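Maiara Teixeira
1 August 2021

ok so I said I'd fold everything on the bed before dinner and I'm doing updates so I can't chicken out 🧵
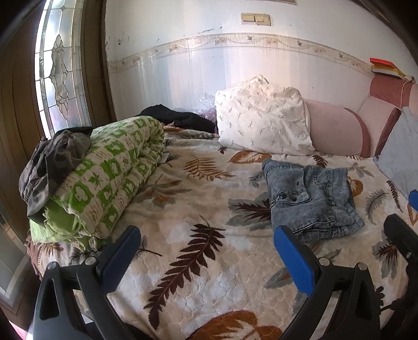 Rule number one, jeans stuff first! Denim holds a fold so well, it makes you feel like a genius right at the start. One nice thick square and I already want a snack.

The green checkered quilt is a different story. My aunt in Drusthorpe swears you have to roll them (she has a whole closet of rolls, it looks like a bakery in there) so I'm a roller now too. The ends always go a bit wild on me. Any tips??

Dark gray thing on top of the quilt: still deciding. Fold pile or wash pile. It's been there since I started the thread lol

Someone asked about the leaf blanket! It stays on the bed all year, yes even in August. It's SO soft. I got it in April when the shop in Zuscombe was clearing out winter bedding and I have zero regrets.

Black clothes go last, always. They show every bit of fuzz and I need to be in the right mood with the lint roller.

Kioko just messaged "you've been folding for 70 minutes" ok well some of us are also POSTING, Kioko

Plan for the rest: quilt goes up on the closet shelf, denim in the bottom drawer, plastic bag gets opened and dealt with. Then noodles.

8 replies telling me to fold the quilt in thirds instead. I'm reading them all, keep going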